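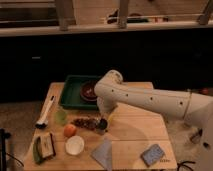
Larkell Prendgate starter kit, long overdue review

OK so. People keep emailing me about the Prendgate and I keep saying "post coming soon" and then not writing it. Writing it now, between laundry and a train. Expect typos.

Short version for anyone in a hurry like me: good arm, good box, okay software, bad manual, and the subscription thing on the side (Kumorstead) is worth having for one month and then cancelling. Rent it first. Longer version follows.

What I got

The kit is sold by Larkell and I rented mine through Kohlhase, who do short loans if you can stand filling in their form. 13 days, insured, deposit of 3000 dollars which made my stomach hurt when it left the account. It came back in full, to be fair to them, minus nothing, and faster than I expected.

In the crate: the arm, a gripper, power supply, a controller box, the cables, a laminated quick start card, and a bag of bolts with no label on it. You supply your own table, your own computer and your own stuff for it to pick up. There's an object pack you can order seperately. I didn't. I have a kitchen.

Green tray is mine, so is everything in it. Several people asked where to buy the tray. I have no idea. It lived under a plant.

Setup

70 minutes from lid off to first movement. Larkell's page says less. I think their number is for someone who's done it before and has a second person to hold the heavy end. I did have a second person, Henrik Kuhlmann, but he'd only agreed to help with the stairs and then got interested and started reading the card out loud in German, which it isn't written in.

Bolts: find the long ones first. The card shows them last. If you put the short ones in the base they do go in, and they feel fine, and then you get to take them all out again.

Cables: too short if your controller goes anywhere sensible. Mine ended up with the slack on the floor, bottom right, exactly where I walk. Larkell sells a longer set. Of course they do.

Homing the arm took three tries. First try it complained about a joint limit. Second try same. Third try I turned the controller off, had a coffee, turned it on. Fine ever since. Support told me later that's a known thing and will be in the next firmware. OK.

What I tried to make it do

Tidying. I don't care about stacking cubes. Everybody's demo stacks cubes. I want to know if the thing can cope with a table that looks like my table, with food on it, something long, something squashy, a rag, something in a wrapper. The kit's headline feature is a mode called Gather where you teach it a container and then it goes looking for things to put in there. So, green tray as the container, junk across the front of the table, press go.

Some notes on individual objects, in no order:

The orange. Best thing on the table from the arm's point of view. Round, bright, firm. If you only test with an orange you'll think you bought a miracle.

Cucumber. Depends which way it's lying. Across the fingers, great. Along the fingers, it nudges it and backs off and nudges it again. Leilani Whitfield, who reads this blog and has had hers since December, told me to turn on the "wide approach" setting. It's under Advanced, then under Advanced again. Helped a lot.

Cloth. No. I mean it picks it up! It picks up a corner of it, quite gently, and then drags the whole thing over everything else on the way to the tray. I fold mine into a rough triangle now so there's less to drag. Larkell say cloth is "not a supported category in Gather" and I believe them.

Blue sponge. Easy. Squashes, springs back, doesn't mind. Keep it away from the others or the planner tries to be clever about the gap.

Long brush. Picks it up by the handle if you're lucky, and then it's too long for the tray so one end sticks out and the software says the job's done. Is it done? Philosophical question. I gave it half marks.

Small wrapped package. Shiny wrapper is hard on most of these systems and it was hard on this one. Worse if it's leaning on another thing, say a cucumber, when it tends to go for both at once. Much better lying flat on its own.

Anything dark and lumpy. Low light plus dark object plus the arm's own shadow, not great. More lamps. Seriously just buy another lamp, cheaper than any upgrade they'll offer you.

The gripper itself I've no complaints about. Strong enough, not scary. Didn't crush anything I cared about. Opening and closing is quieter than I thought it'd be, I could do calls in the same room and only Dirk Tiedemann ever asked what the noise was, and he has ears like a bat.

Reach is decent. Mounted from the right, beside the table, it got to the tray at the back with no trouble. Near left corner is a stretch. It does the job out there but slower, and you can tell from the way it moves that it would prefer you put things somewhere else. If your table's wider than mine, mount it at the middle of the long side. 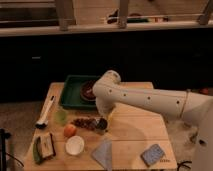 Page last changed: 2023-09-27

Right, where was I. Hover.

Before every pick the arm stops over the table with the gripper pointing down and waits. And waits. In the standard profile it's long enough that you start to think it's crashed. I got up and checked the controller more than once in the first days. It hasn't crashed, it's thinking. Switch to the quick profile and the wait shrinks to something you can live with, but then it also gets more sloppy at the edges of things. I ended up with quick for the fruit and standard for everything else, and no, you can't set that per object. You set it, run, change it, run. Annoying.

And the other problem with hovering: if it parks near the tray it hides part of the tray from a camera up above. You've got a bowl in there, half of it vanishes behind the wrist, and if the software happens to refresh its map right then it may decide the bowl is a smaller thing than it is. Fix: set the park position further out over the bare part of the table, to the right. Lots of empty wood over there on mine. Two clicks in the settings. Should be the default imo.

Annelore Seidel asked me in the comments on the last post if the arm marks the table. Not mine. Hers is oiled and she's worried. I'd put a mat down, Annelore, but I'd put a mat down for anything.

The software

Version 2. Came already installed on the controller, runs in the browser. Looks nice. Big buttons. The big red stop on the screen is fine but buy the physical one, it is an extra and it shouldn't be an extra. I'll say that again when they send me their survey.

Teaching a container is lovely. You drag the arm by hand to the corners of the tray, press the button at each one, done. My favorite part of the whole thing, I did it over and over just for the feel of it. Teaching objects is less lovely. You're meant to show it each thing from several sides and it forgets the names if you close the tab before hitting save. There is no warning. I lost an evening's worth that way and said some words.

Logs are good. Proper plain text, timestamps, you can read why it gave up. More of that please, everyone.

Manual: bad. The chapter on grip force refers to a menu that isn't in the version I had. The chapter on cameras is one page and half of it is a safety notice. The forum is where the real manual is. A man called Khalil Mansour has written a setup guide there that's better than anything from Larkell, they should pay him.

Kumorstead

It's the add-on service, monthly, where you upload runs that went wrong and a person looks at them and sends back tuned settings. I was ready to hate it. I uploaded the cloth, the wrapper and the brush. Got answers on two of them inside a couple of days, and the wrapper one was good, they lowered the approach angle and it went from mostly missing to mostly not. Brush one was a polite way of saying use a longer tray. Fair. Nothing on cloth, see above.

Would I pay for it all year? No. One month while you're setting up, send them everything, cancel. The cancel button works, I checked.

Kohlhase, since people ask

Fine. Form is long. Delivery guy was great. They call you the day before pickup and want the bolts counted back in the bag, so don't do what I did and leave some on a windowsill.

Who's it for

If you teach, or tinker, or have a small workshop and want to find out what an arm could do before spending real money, rent one. If you want your kitchen table cleared, use your hands, you'll be finished before it has made up its mind over the orange.

Would I buy it? Nearly. I had the page open. If they fix the saving thing and put longer cables in the box then I probably will, and then you'll all have to read about it for a year.

Still to do: write up the lamp tests (have the notes, can't read them), and somebody wanted my park position values, those are on the controller which is now back at Kohlhase, sorry. I'll ask if they kept the profile.

Train's in a bit. Comments are open, be nice, I'll get to them at the weekend.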